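최종 수정: 8/11/20

스캠리 시험장 방문기: 비 오는 날 배달 로봇을 따라 걷다

초대장에는 '편한 신발'이라고만 적혀 있었다. 그래서 편한 신발을 신고 갔고, 정문에서 시험장 건물까지 걷는 사이에 양말이 젖었다. 페믹(Femik)이 스캠리(Skamley)에 마련한 자율주행 배달 로봇 시험장은 비가 잦은 동네에 있다. 회사 설명으로는 일부러 고른 땅이라고 한다. 땅값 이야기는 아무도 꺼내지 않았고 나도 묻지 않았다.

공개 행사에는 나를 포함해 7명이 왔다. 대학 시설관리팀에서 온 사람들, 리조트를 운영한다는 부부, 그리고 물류 쪽 잡지에 글을 쓴다는 사람. 접수대에서 명찰을 받았는데 내 명찰에는 회사 이름 칸에 '개인'이라고 찍혀 있었다. 틀린 말은 아니지만 하루 종일 목에 걸고 다니기에는 조금 쓸쓸한 단어였다.

오늘 볼 물건은 풀콤(Pullcombe)이라는 이름의 소형 운반 로봇과, 거기에 딸린 구독 서비스다. 페믹은 로봇을 팔지 않는다. 빌려준다. 기체, 지도 제작, 원격 관제, 정비를 한데 묶어 월 단위로 청구하고, 고객은 충전할 자리와 전기와 인내심을 제공한다. 마지막 항목은 계약서에 없지만 상담을 듣다 보면 있는 것이나 마찬가지다.

오전은 발표였다. 제품 책임자 헤더 브라이트(Heather Bright)가 맡았다. 말이 빠르고 슬라이드는 적은 사람이라 일단 호감이 갔다. 그는 풀콤이 사람 사는 길을 다니는 물건이라는 점을 여러 번 강조했다. 창고 바닥은 평평하고 조명이 일정하지만 공원길이나 단지 안 보행로는 그렇지 않다는 얘기다. 낙엽이 있고, 개가 있고, 자전거를 타면서 전화하는 사람이 있다. 차선도 표지도 없는 길이 대부분이다. 그런 길에서 로봇이 의지할 것은 포장면의 가장자리, 풀과 아스팔트의 경계, 그리고 미리 만들어 둔 지도다.

지도 만드는 절차가 생각보다 수수했다. 직원이 리모컨으로 로봇을 몰아 구간을 왕복한다. 맑은 날 한 번, 흐린 날 한 번, 가능하면 비 오는 날 한 번. 그다음 관제실에서 지도를 다듬고, 시험 운행을 하고, 고객에게 넘긴다. 날씨가 협조하지 않으면 일정이 밀린다. 세 번째 조건 때문에 설치가 늦어진 리조트가 있었다고 하는데, 비가 안 와서 기다리는 리조트라니 그곳 손님들은 꽤 만족했을 것이다.

발표가 끝나고 커피가 나왔다. 풀콤이 배달해 온 커피였다. 건물 현관에서 접수대까지, 어른 걸음으로 금방인 거리를 로봇이 진지하게 왔다. 뚜껑이 열리고 종이컵이 나왔다. 한 컵은 뚜껑이 살짝 들려 있었고 그게 내 것이었다. 맛은 평범했다.

그다음이 야외 코스다. 사무동 뒤로 나가면 산책로처럼 꾸민 시험 구간이 시작된다. 길이는 500미터, 곧은 구간과 굽은 구간이 섞여 있고 조경까지 해 놓았다. 센서가 실제 환경의 지저분함을 겪어야 한다는 것이 이유인데, 조경업자가 들으면 섭섭할 표현이다. 우리는 우산을 받고 로봇 뒤를 따라 걸었다. 로봇의 속도는 산책하는 어르신 정도여서, 따라가는 우리 행렬은 멀리서 보면 무슨 장례 같았을 것이다.

현장 엔지니어 아우렐리아 호도로아거(Aurelia Hodoroagă)가 태블릿을 들고 동행했다. 그가 가장 공들여 설명한 것은 비였다. 젖은 포장면은 하늘을 반사한다. 사람 눈에는 그냥 반짝이는 길이지만, 카메라로 주행 가능한 면을 가르는 소프트웨어에는 길 한가운데에 밝은 띠가 하나 생기는 셈이다. 초기 버전은 이걸 물웅덩이로 읽고 멈추거나, 더 곤란하게는 비켜 가려다 풀밭 쪽으로 붙었다고 한다. 렌즈에 맺히는 물방울도 골치다. 물방울 뒤의 나무는 뿌연 얼룩이 되고, 그 얼룩을 장애물로 볼지 무시할지를 정해야 한다. 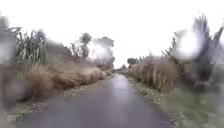 비가 와서 카메라 시야가 나빠지면 풀콤은 어떻게 하는가?

속도를 절반으로 낮추고 카메라 대신 라이다와 바퀴 회전 정보의 비중을 높인 뒤, 그래도 위치를 확신하지 못하면 길 가장자리에 멈춰 관제실 직원을 호출한다.

호도로아거의 답은 여기까지였고, 나머지는 우리가 직접 보았다. 굽은 구간 중간쯤에서 로봇이 섰다. 비상등이 켜지고, 로봇은 여성 목소리로 '잠시 기다려 주세요'라고 말했다. 누구에게 하는 말인지는 분명하지 않았지만 우리는 모두 기다렸다. 관제실에서 화면을 확인하고 출발을 승인하기까지 1분이 채 걸리지 않았다. 리조트 부부 중 남편 쪽이 '우리 직원보다 빠르네'라고 했고 부인은 대꾸하지 않았다.

렌즈 청소 방식에 대해서도 물었다. 기본형에는 작은 송풍구가 있어 렌즈 앞으로 바람을 분다. 상위 요금제에는 와이퍼가 들어간다. 와이퍼 하나에 요금제가 갈리는 것은 자동차 업계에서 배운 솜씨로 보인다. 시연에 나온 기체는 기본형이었다. 송풍구는 가는 빗방울에는 그럭저럭 버티는데 굵은 방울이 렌즈 가장자리에 붙으면 한참 그대로 둔다. 호도로아거는 태블릿 화면을 우리 쪽으로 돌려 보여 주면서 '가운데만 보이면 갑니다'라고 했다. 운전면허 학원에서 그렇게 배웠다면 큰일이겠지만 저속 로봇에는 통하는 말인 모양이다.

점심은 샌드위치였고 이번에는 사람이 날랐다.

오후에는 관제실을 봤다. 창문 없는 방에 책상이 6개 있고, 담당자들이 각자 여러 대를 맡는다. 한 사람이 몇 대까지 맡느냐는 질문에는 '구간 난이도에 따라 다르다'는 답이 돌아왔다. 재차 물었더니 같은 답이 조금 더 길게 돌아왔다. 이 숫자가 구독료의 핵심일 텐데, 그래서 말을 안 하는 것이리라. 시설관리팀 사람들은 수첩에 무언가를 적고 밑줄을 쳤다.

비교 대상으로 사무디오(Zamudio)의 기체 이야기도 나왔다. 브라이트는 경쟁사를 깎아내리지 않으려고 애쓰는 기색이 역력했는데, 그 애쓰는 과정이 꽤 길었다. 요약하면 사무디오 쪽은 적재함이 크고 기체가 무거우며, 페믹 쪽은 작고 문턱을 잘 넘는다. 나는 지난 5월에 사무디오 시연에도 가 봤는데 그날은 날씨가 화창해서 비에 관해서는 비교할 말이 없다. 적재함이 큰 것은 사실이었다. 수박도 들어갔다. 풀콤에는 수박이 안 들어간다.

가격표는 떠나기 직전에 나눠 주었다. 기본 구독은 대당 월 3,000파운드 안팎, 지도 제작비는 별도, 비 오는 날 지도는 또 별도다. 세 번째 줄에서 잡지 기자가 소리 내어 웃었다가 기침으로 바꿨다. 최소 계약 기간은 1년이고, 중도 해지 조항은 글자가 작다. 서명할 생각이 있는 분은 돋보기를 챙기시길.

그럼 쓸 만한가. 단지가 넓고, 길이 단순하고, 배달할 것이 가볍고 자주 있다면 검토할 만하다고 본다. 대학 캠퍼스나 요양 시설이라면 계산이 맞을 수도 있다. 갑자기 멈춰도 뒤에서 경적을 울릴 사람이 없는 곳이면 더 좋다. 반대로 저녁 시간에 주문이 몰리는 식당가라면 나는 권하지 않겠다. 관제실의 승인을 기다리는 동안 국물은 식는다.

마음에 든 점을 하나 적자면, 비 오는 날에 시연을 강행한 것이다. 행사를 미룰 수도 있었고 실내에서 영상을 틀 수도 있었다. 그들은 우산을 나눠 주고 우리를 밖으로 내보냈다. 멈추는 꼴까지 보여 준 셈인데, 매끈하게 편집한 홍보 영상보다는 이쪽이 판단에 도움이 됐다. 나눠 준 우산에는 페믹 로고가 있고, 손잡이 버튼이 뻑뻑하다.

돌아가는 교통편 안내: 시험장 앞 정류장 버스는 배차 간격이 길다. 택시는 접수대에 부탁하면 불러 준다. 다음 공개 행사는 신청자가 모이면 연다고 하며, 접수는 페믹 영업팀에서 받는다. 신발은 편한 것 말고 방수되는 것으로.

문의: 글 하단 쪽지함 이용 | 본문 무단 전재 금지 | 맨 위로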